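Slide 3 – Preseason at Brustell

Okay, my favorite part! We opened in March with 213 players signed up, and 211 were still with us at the last game. I love that number.

What changed? Shorter practices, two coaches per squad, and every kid gets a turn in goal – even the ones who swear they hate it.

Pause, ask who here has coached under-tens. 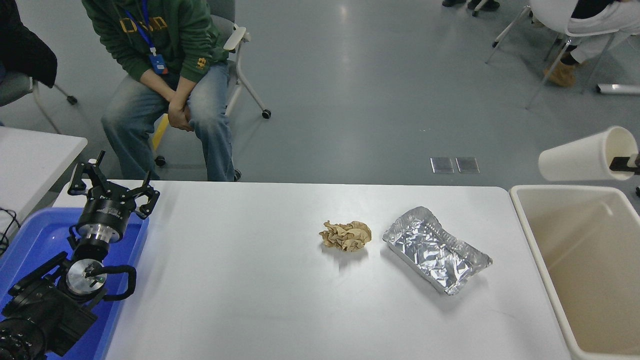 Foil tray and crumpled paper on the table, open bin alongside.

Next: the Sutcliffe away game and how we split the defense.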